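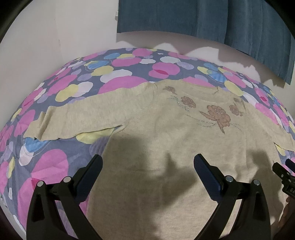
How to Wash a Wool or Wool-Blend Sweater by Hand

My grandmother washed all her woolens in the kitchen sink, and for years I thought it was far too much fuss. Then I shrank a perfectly lovely Drulard cardigan down to doll size in the machine, and I've been a sink washer ever since! It takes very little effort once you get the hang of it, and your sweaters will keep their shape for many more winters.

What you'll need

A clean sink or tub, a mild wool wash (I'm partial to Teder, but any gentle one will do), two big bath towels, and somewhere flat to dry things.

Step 1. Check the label and turn the sweater inside out. If it says dry clean only, please listen to it.

Step 2. Fill the sink with cool water, 70 degrees or so on the warm side of cool, and swish in a capful of wool wash before the sweater goes in. Pouring soap straight onto the knit can leave a patch that takes forever to rinse.

Step 3. Push the sweater under and let it soak for 10 minutes. Squeeze it softly here and there, paying a bit of extra attention to the cuffs and underarms. No rubbing and no twisting, however tempting it gets.

Step 4. Drain the sink, fill it again with water of the same temperature, and press the suds out. I usually do this 2 times, sometimes a third if I was generous with the soap (I often am).

Step 5. Lift it out with both hands underneath. Wet wool is heavy, and if you pick it up by the shoulders it will stretch. Lay it on a towel, roll the whole thing up like a jelly roll, and lean on it.

Step 6. Turn it right side out and spread it on the second towel, away from the radiator. Pat the hem straight and ease the sleeves out to the sides. 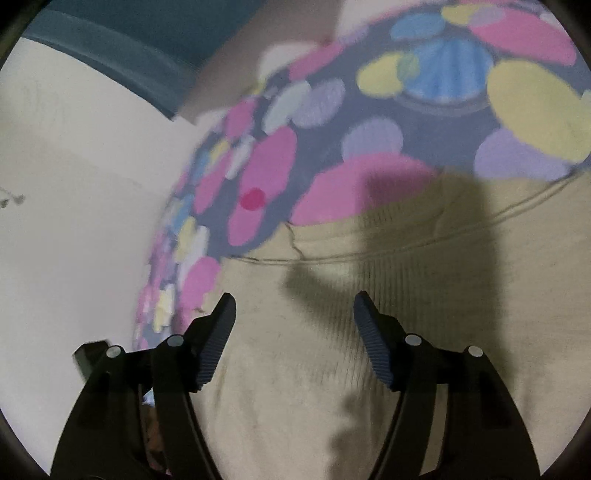
Tan fabric with a curved double seam line.

Flip it over after a night's rest and swap in a dry towel. Thick sweaters can need a couple of days, so don't fold one away while the seams still feel cool to your fingers.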